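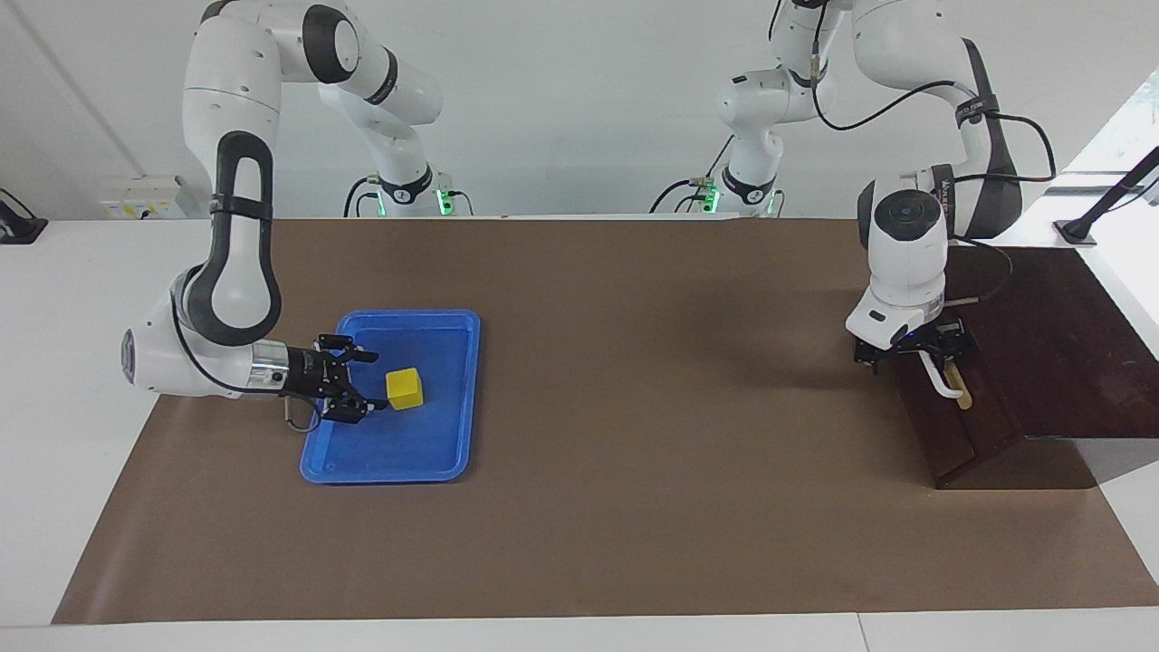 Two arms are twice the trouble if they share one program, Zoia Symonenko told the Tuesday group, and the club has now rewritten its control code on that basis. Each arm at the Nedham Robotics Club runs its own process. A third process holds a short table of zones and grants one zone to one arm at a time. If an arm asks for a zone that is taken, it waits and asks again after 400 milliseconds.

The change came out of the cube exercise, the first bimanual task in the fall program. The right arm goes to the yellow cube in the blue tray. The left arm works with the tool at the wooden stand. The old script ran the moves in strict order, which was safe but slow, and any timeout on one side stopped both. Under the new arrangement a timeout is logged against the arm that raised it, and the other arm finishes its current move before it holds.

Members writing task files should note the following. Zone names are now lower case. The tray zone includes the rim plus a margin, so an approach from the side has to request it before the fingers open. Home positions are stored per arm in a separate file and should not be pasted into task files. Speed limits are set by the coordinator, and a higher value in a task file is ignored without a warning. A warning message is on the list for October.
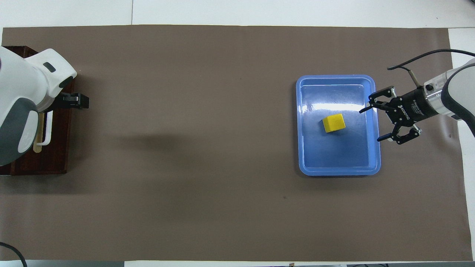
Can a task file written for one arm be loaded on the other?
Only after the waypoints are retaught. The file format is the same for both arms, but each arm's positions are recorded relative to its own base, and mirroring the signs does not give usable wrist angles. Budget one session for a file of up to 700 lines.

Teams of 2 will be assigned at the start of the next session. One member writes the task file and the other reads it back against the zone table before anything is loaded. The roles swap when the first file has passed. A file passes after 3 consecutive runs with no zone conflict in the log, and the log is submitted with the file.

The Sastmont club has asked for a copy of the coordinator, which we call Mosoti in the repository. It will be sent once the comments have been cleaned up. Corrections to the written guide go to Zoia.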